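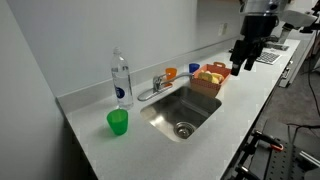

Siiri Kütt has washed up for a living, on and off, since she was nineteen, and when I asked if we could talk about sinks for an hour she said an hour might not be enough. My kind of person!

We started with counters. She likes them white and she likes them long. "People tell me white shows everything," she said. "Good! I want it to show everything. With dark stone you find the jam with your elbow."

I confessed that my own counter at home is mostly mail. She was kind about it, sort of. Her rule is that whatever lives by the sink should be something you rinse or drink from. Plastic cups are fine (she's very fond of the bright ones, green and orange and blue, and can't see why grownups give them up). A water bottle, fine. Car keys, never.

"And get a basket," she said. "With handles, with holes. Put it at the corner of the sink and anything small goes in there. Then you lift one thing when you wipe, and you're done."

I wanted to know about faucets, having just paid Skoko 900 dollars for one that drips. She laughed for quite a while. "Single lever, tall curved spout. You have to get a soup pot under it. That's the whole test, bring your pot to the store."

Did she really do that? She did, back in December, with the big pot from her mother's place, and the salesman at Undier held it for her while she looked at the price tags.

Steel sinks she'll defend to anyone, scratches included. The strainer she empties every night before bed, even after parties, and she once drove home from her cousin Algirdas's cabin, 80 miles, partly over one she'd forgotten. "Partly," she said again. "It was also raining and they were playing cards."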